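Re: [kitting-line] Table cell at Pandthorpe, staffing and break pattern
From: Þórey Bach
Date: Thursday, March 5, 2026
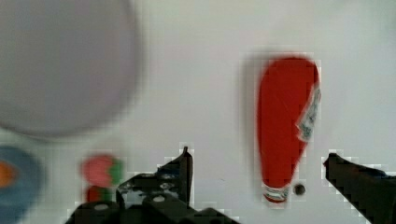

Jong-dae, replying on-list because two of your points affect the other sites as well. I have trimmed your message to the parts I can answer.

Jong-dae Ko wrote:
> We are due to get the same setup at Vachon as you have at
> Pandthorpe: one arm, two-finger gripper, camera at the wrist,
> mixed items picked from a table into trays. The plan I was
> sent shows the station going from two people to one. It does
> not say what the one person does. Can you tell me what the
> job looks like now, in terms of tasks per shift, and whether
> anyone has measured it?
>
> Second, the plan keeps the old break pattern. With two people
> they covered for each other. With one I do not see how.
>
> Third, who teaches it new items? We change the mix every week.

Tasks first. Before the arm, the two people at that station picked, checked and closed trays, and swapped sides every hour. The arm now does most of the picking. What is left for the operator is laying out the table, clearing failed grasps, checking trays, closing trays, and entering a reason code when the arm stops. The last one did not exist before and was not in our plan either.

We logged one full shift by hand. 645 trays went out and there were 19 stops that needed a person. That is one shift on one item mix, so please do not put it in a slide as a rate. Most of the stops were short. Two were long, both from items lying against each other so that neither finger had room to go down between them. The operator separated them, pressed resume, and the arm went back to the start of the tray sequence and wanted the tray confirmed again from the first item. Kultia has a change request open for that. I have no date for it.

Layout matters more than we expected. The old habit was to tip a bin out and sort by eye as you went. With the arm you want clear table around each item, and long items such as squeeze bottles placed so the fingers can close across the narrow direction. Round flat items are still the worst. A plate can be gripped by the rim if the rim stands high enough off the table. If it does not, a person moves it. We stopped trying to improve on this and marked plates as manual in the item list.

In practice the operator is doing a preparation job where they used to do a picking job. It is lighter on the shoulders. It is heavier on attention, and the attention comes in small pieces at times the operator does not choose. Three of the four people trained on it prefer it to the old station. The fourth asked to go back to manual kitting and did. I would keep that option open at Vachon. We had nothing in writing that allowed it and it took two weeks longer than it should have.

Breaks. You are right, and the plan was wrong for us too. For the first month the cell simply stopped when the operator left, and the trays built up behind it. Then people began delaying their breaks to avoid the backlog, and the supervisors did not see it for a while because the output numbers looked good. We now have a named relief for each break, taken from the packing bench, trained to clear stops and confirm trays but not to change the item list. Put the relief on the roster before you start. If you cost the cell on one person with no relief, your saving is overstated.

The second person from our old station moved to returns inspection at the same grade. That was agreed in advance. The pay question for the operator was not. Reason codes and item setup are not in the kitting job description, and the grade review is still open. I would settle this before go-live at your end.

New items. At first the integrator, Nulen, did all of it, and we waited on them. Now two of our operators can add an item. The operator drives the arm by hand through a set of picks with the item in different positions, and those recordings go to Nulen, who send back an update. They asked for 2,000 recorded picks in the first round, across all items. It was done in the gaps between normal work, and I would not do it that way again. Book it as separate hours with the line off. The wrist view is close and narrow, and anything near the gripper can fill a good part of it, so operators need time to get used to judging position from it.

For a weekly mix change, check how many of your items are truly new each week and how many are the same shape with a different label. In our experience the second kind mostly carries over, but we test each one before it goes live.

I can send you the shift log as a spreadsheet, with names removed – the people on the station agreed to that. Tell me which format your side can open. The reason code list is ours to share. The item list belongs to the customer and I would have to ask.

One open question for the others: has any site got the stop alert working as a light only, without the tone? The tone carries to the packing bench and they have asked for it to go.

Þórey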